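Conveyor Pick and Place: Final Report of the Spring Automation Project
Lulville Technical College, submitted May 1, 2026

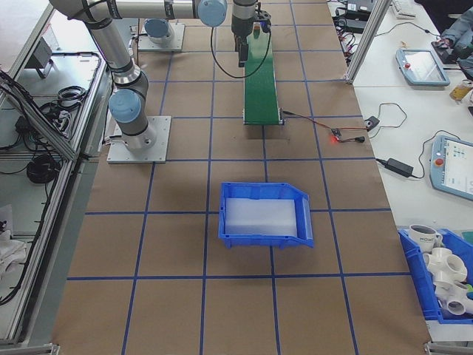
1. Background

The spring project in the automation course is done in teams, and each team picks a task from a list posted in the first week. Our team chose the conveyor task. The goal was to have the robot arm pick small parts off a moving belt and set them down in a bin without anyone touching the controls during a run. A team had tried the same task the year before, and we were given their report and some of their code. We named our program Tangen so the two sets of files would not get mixed up.

The task had three requirements. The arm had to pick the part off the belt, place it inside the bin, and go back to its waiting position before the next part came. A part that was dropped, missed or set down on the rim counted as a failure. Parts were fed onto the belt by hand, one at a time.

2. Setup

The arm is bolted to the worktable through a square aluminum plate, and the green conveyor runs lengthwise beside it. The gripper waits pointing down over the far end of the belt, where the pick is made. A blue storage bin sits near the center of the table with its open lip facing to the side, and a flat foam pad lies in it so the parts land softly.

The table is covered with brown kraft paper, and we marked a grid on it in blue tape. The grid took most of one afternoon – we did it twice, as the first set of lines was not square to the belt. It was worth the time. When the bin got bumped, we could put it back by looking at the tape, and we used the same lines to write down positions in our notes.

The belt signal goes through a small circuit board to the right of the near end of the conveyor. Its red LED tells you the board has power. We kept the teach pendants on the white side table so that an emergency stop was always within reach, and one team member stood there during every run.

3. Program

Tangen has two parts. The first is a set of taught positions: wait, above pick, pick, above bin and place. We taught these by hand with the pendant at low speed. The second part is the loop that watches the signal, works out when the part will reach the pick point, and moves the arm.

The older code stopped the belt for each pick. We wanted to keep it running, so timing became the main problem. At first we used a fixed delay between the signal and closing the gripper. This worked at one belt speed only. Later we calculated the delay from the belt speed, using a value stored in a settings file. At the speed we used for the final test, the delay came out to 1,031 milliseconds.

We also added a check after closing the gripper. If the fingers closed all the way, there was no part between them, and the arm went back to the waiting position and did not finish the trip to the bin. The missed part was logged as a failure.

4. Testing

Testing was done over 5 lab sessions. The first two were spent on positions and the delay, and those picks are not in our results. In the remaining sessions we ran the program without changes and logged every pick to a file.

Parts fed: 1,918
Parts placed in the bin: 1,652
Failures: 266
Success rate: 86.1 percent

Most failures were at the pick. When a part was fed a little to one side of the belt, one finger touched it before the other and pushed it over. Tall, narrow parts were the worst for this. Drops on the way to the bin were less common and mostly happened on days when we had raised the arm speed. We lowered it again for the last session.

A smaller group of failures came from the signal. A connector near the board worked loose twice, and the arm stayed at the waiting position while parts went by. We taped the wire down to the paper after the second time. These picks are still counted as failures in the numbers above.

5. Problems and changes

The foam pad was a late change. Before that, parts bounced on the hard plastic floor, and a few came back out over the open lip. With the pad in, we did not log any more of those.

We lost most of one session when the arm would not come out of an emergency stop. The cause was the second pendant, which still had its button pressed in. Checking both buttons is now the first line of our startup sheet.

Cables were a problem all term. The gripper cable has to have enough slack for the whole move, but with too much slack it swung out over the belt. We moved the tie point on the arm three times before it stayed clear.

6. Next steps

A guide rail on each side of the belt would keep the parts centered and should remove a large share of the failures. It could be printed in the Pravumard lab, and we have left a drawing in the project folder. A camera over the belt would be the other way to do it, but it would need a new program.

The positions, settings file, logs and startup sheet are stored on the course drive in the Clestau folder under Tangen. Anyone taking over the task should reteach the pick position first – the conveyor will probably be moved over the summer.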